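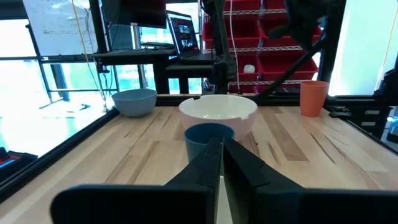

A teal-blue cup and a bowl with a pale pink outer wall.

FORNAU PLATE LIBRARY REOPENS IN MAY, ASKS FOR ITS FORKS BACK

Borrowers can now take home dinner for a crowd, minus the dinner

FORNAU – The Zedalar Plate Library, which lends cups, bowls, plates and cutlery to anyone in town with more guests than dishes, will reopen in May at larger premises on Moroz Street. The new space has shelves on every wall, a proper counter and a door wide enough for a person carrying a crate. The old one had character.

The library now holds 1391 pieces of tableware. Very few of them match. Zedalar used to apologize for this, and even tried sorting everything by color for one long winter, until it noticed that people having a birthday party in a garage were not asking about the color scheme. The collection is now shelved by size, with a separate section for gravy boats, of which the town of Fornau appears to have a limitless supply.

Borrowing is free for residents. A deposit is taken at the counter and handed back when the dishes are. Loans run for two weeks, long enough for most weddings and nearly all potlucks. Dishes should come back clean. Opinions differ on what that word means, so a sample plate will be kept on the counter for reference.

What is new

The move allows Zedalar to offer party crates for the first time. Each crate holds a mix of plates, bowls and cups, packed with cloth dividers and ready to carry. Borrowers may ask for a crate with no soup bowls in it, or one with nothing but soup bowls. The library does not need to hear about the soup.

Two wash sinks have been put in for those who live in small apartments, or who have hosted a large family and can't face their own kitchen afterward. Both are open to borrowers whenever the library is. Dish soap is provided. Towels are provided too, though past experience suggests bringing your own.

Evening pickup is also being added, running until 8 p.m. Under the former hours, the library closed at four, a time chosen years ago for reasons that were written down somewhere and then lost in a drawer of teaspoons.

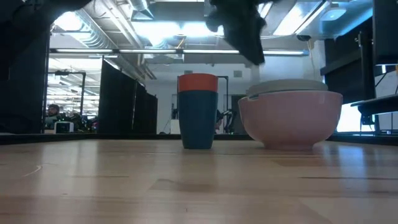 The matter of the forks

Zedalar wishes to raise, gently, the subject of forks. Knives come back. Spoons come back, sometimes with extra spoons. Forks leave the building in good faith and begin new lives elsewhere.

Anyone who finds an unfamiliar fork at home is invited to drop it in the box by the front door. There are no fines and no forms. Forks that never belonged to the library will be accepted with equal warmth.

Donations

The library is looking for dinner plates, sturdy mugs and serving spoons. The goal is to add 1000 pieces by the end of the year. Chips on the rim are a problem, but faded patterns and discontinued lines are welcome. Please do not bring gravy boats.

About Zedalar

Zedalar runs the Plate Library in Fornau and a smaller tool-lending room on Volten Lane, where everything comes back except the tape measures.

Press contact: the counter, Moroz Street, Fornau, during opening hours.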